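ok so a bunch of you asked what I've been doing at the shop every night since February and the answer is: fingers. Robot fingers. A thread, sorry in advance

Quick recap for the new folks. I have a bench at Visholm, the shared workshop out in Celdale, and Jessie McIver and I are teaching a robot arm to pick up food without wrecking it. Hobby project, zero deadline, way too many spreadsheets

The first fingers we tried were plain flat ones with rubber pads glued on. Great on blocks. Great on a tape measure. On anything with a crust they were a disaster — crumbs in places I'm still vacuuming

So we went to fin-ray style. If you haven't met these, it's a wedge with ribs inside, and when you push on one side the tip curls toward the thing you're pushing on. No motor in the finger at all, it just bends the right way. I giggled the first time I squeezed one, I'm not ashamed

Printing them is a whole saga though. Too stiff and they act like the flat ones. Too floppy and they fold sideways the second you lift. We're on our 6th version (I name all my revisions after rivers I've never been to, this one is Stimau, the last one was Dow)

Dow was SO close. Lovely grip, but the ribs started splitting where they meet the back wall. I moved the rib roots in a hair, rounded the corners and printed the whole set again overnight. No splits yet, knocking on the bench as I type

Stuff I'd tell myself if I was starting over:
print the flexible parts slow, then slower
dry your filament!! even if the bag was sealed!!
put the finger mounts on separate screws so you can swap a finger without taking the gripper apart

The other big time sink was closing force. We log every try in one giant sheet and it's at 948 rows now. Most of those are me changing one number, saying "hm," and changing it back

What helped most was closing in 2 stages. Come in fast until something touches, then creep. Jessie wrote that part in an evening while I was re-crimping a connector for the third time, so guess who gets the credit

Baskets are the current boss fight. On a flat table you can come straight down and be sloppy. With a rim all the way around, the fingers have to get down inside and open enough to go either side of a croissant, and the wrist has to stay clear of the edge the whole time
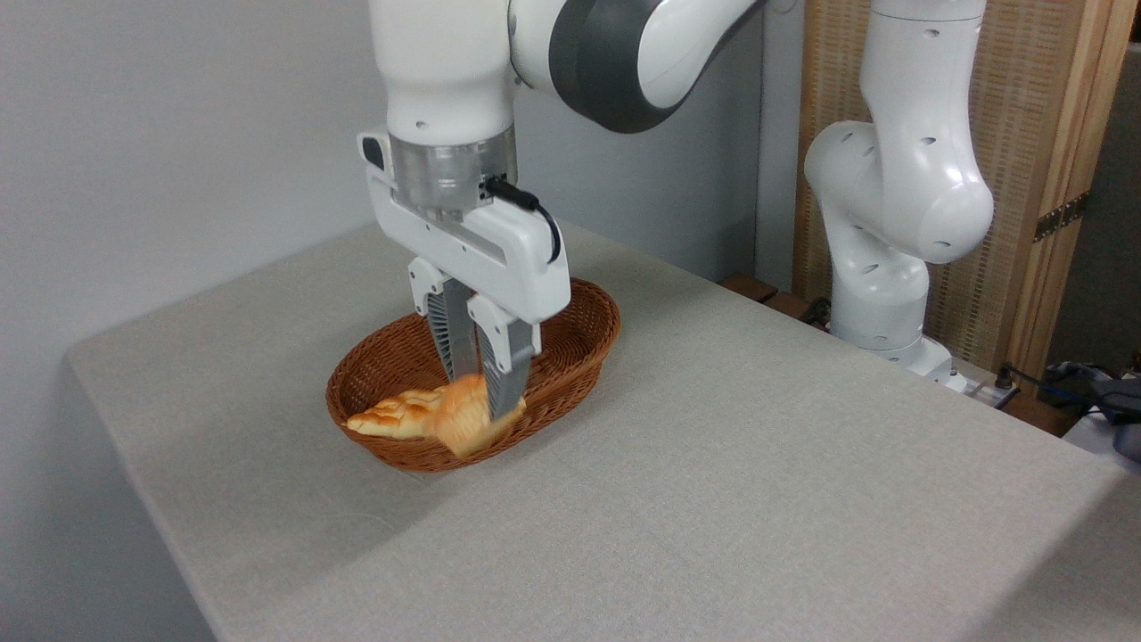
Calum Jardine replied that I should quit fighting the rim and turn the wrist 90 degrees before going in, so the fingers open along the long side of the basket.

Calum that's annoyingly good and I'm trying it tonight. I've been lining up to the bread every time and never once to the basket

Only worry is what the cable does when the wrist turns that far. There's a loop of slack now but I don't know if it's enough loop — might need to reroute it up the arm and clip it

Anyway finger files go up once Stimau survives another week of me. If you've got a flexible filament you love, tell me which and what speed you run it at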